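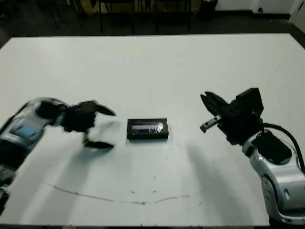 Fig. 9-1. Left gripper open and moving, small black box on the table.

9. Grip faults on small flat parts

Read this before you clear fault 748. Most of the calls we get on the Braditz two-arm table are this one fault, cleared too fast and then back again ten minutes later.

What 748 means: one gripper has reported a load it did not expect, or the two arms disagree on where the part is. The Sekama controller holds both arms where they are. Holding is not off. Motors are still live.

CAUTION: Do not reach between the grippers while the arms are holding. A held arm can drop or jump when the fault is cleared. Press the stop button first, every time, even for a quick look.

Clearing the fault

1. Press stop. Wait for the controller to say MOTION OFF.

2. Look at the fingertips before moving anything. Write down which arm is touching the part and where. You will need it for step 8 and you won't remember.

3. If a finger is pressing on the part, do NOT pull the part out sideways. Go to Joo panel, Arms, Release, pick the arm that is touching. It backs off 2 mm at a time. Repeat until clear.

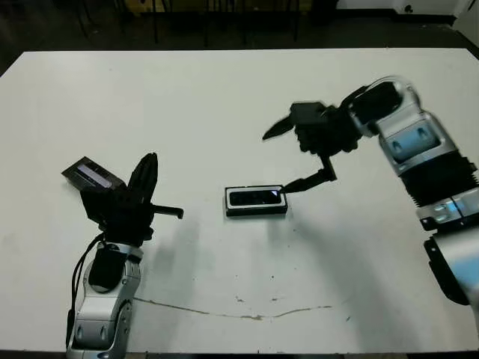 Fig. 9-2. Right lower finger on the end of the part. Left gripper clear of it.

4. Back off the other arm the same way. One arm at a time, never both.

5. Take the part off the table. Check it for cracks or dents. Anything with a battery inside that has been pressed hard goes in the metal bin, not back in the tray.

6. Check the cable loops at both wrists. Should hang free and not catch when the wrist turns. Snagged cable gives the same fault code, so dont skip this.

7. Wipe the fingertips with a dry cloth. No solvent.

8. Open Grip Settings. If the arm you wrote down in step 2 has a force limit over 40, set it back to 40. Save. It does not save by itself.

9. Run the Stalon check with no part on the table. Both arms should go to home and stop. Then put a part back and run one cycle at slow speed, hand on the stop button.

Note: glossy tops are a known problem. Glare can shift the part position and the finger comes down on top of the part instead of beside it. Move the lamp or turn the part, then teach the position agian.

Note: old marks on the table top are not a fault. Do not teach a position off them.

If 748 comes back in the same shift

Stop using the table. Leave power on so the log is kept, press stop, tag the button. Send the log and your step 2 notes to A-yeong Gil. Don't raise the force limit to get through the batch. That is how the January finger got bent.

Fault 751 (wrist over-travel) is in section 10.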